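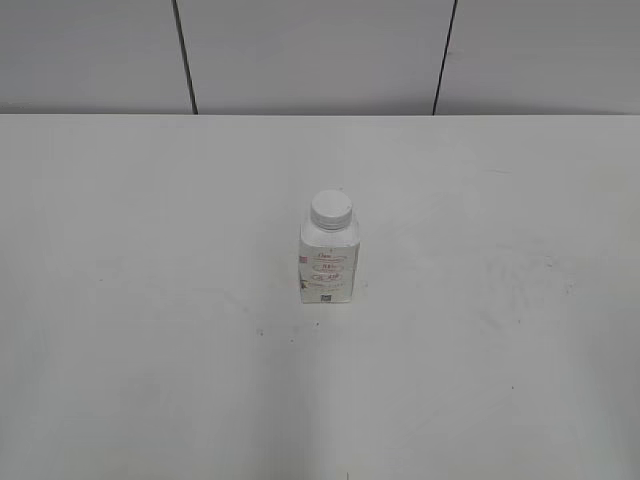

Vitamins, again

2020-11-13

My sister-in-law has started taking something for her "resilience". She takes it in the morning with a glass of warm water and says she can feel it by lunch. I asked what it was meant to be doing and she said it supports the immune system, and I asked what supporting meant, and she changed the subject to the gutters.

I have been grumpy about supplements for years, but this autumn has made me worse. Every second advert I get is for a capsule or a powder or a drop. Usteo is the one that follows me about the most. I looked at its website once, to be annoyed by it, and now it won't leave me alone.

So I read the thing properly. The page says Usteo is "trusted by families", "inspired by science" and "part of a healthy routine". None of those is a claim. I could say the same of my bread bin. Further down there is a figure – 272 people took part in a trial – and I got quite excited, because at least that's a number. The trial turns out to be a survey. They were sent the stuff free for 3 weeks and then asked whether they felt better. Most of them did. There was no second group taking chalk, and no word on how many gave up halfway through. I wrote to ask. I got a very friendly reply with a discount code in it.

Bukola Garba, who used to share an office with me and knows far more about statistics than I do, read it over for me and was kinder than I was. She said a survey like that isn't dishonest, it just can't tell you anything, and the trouble is that it is laid out on the page as though it could. She also said I should get out more, which in the present circumstances I thought was a bit much.

The thing people always bring up at this point is that their grandmother swore by cod liver oil. Mine did too. She was born in 1921 and had a spoonful every winter of her childhood in Donodham, and she lived a long time, and I have heard that used as proof by several members of my own family. She also walked everywhere, never smoked and had a stubborn streak you could have moored a ship to. Her brother had the same spoon and the same oil and he didn't do nearly so well. He doesn't get mentioned.

I'm not against all of it. If a doctor tells you that you're short of something, take it. I was told to take iron in April and I took it, and the next blood test was better, and I was pleased. But I had a test before and a test after. What I object to is being sold a cure for feeling a bit tired in November, when it's dark at half past four and we've all been indoors for most of the year.

Then there's the money. Mélanie Carrier left a comment under my last post saying she'd added up what her household had spent on this sort of thing since they moved in, and it came to 700 pounds. She didn't say over how many years and I didn't like to ask. She has stopped everything except the vitamin D and says she feels exactly the same, though I should point out, to be fair to Usteo, that this is also just somebody saying how she feels.

I'll have a go at magnesium next, as three of you have now asked. If anyone has seen a proper trial for it, one with a comparison group, please send me the link. Discount codes will be deleted.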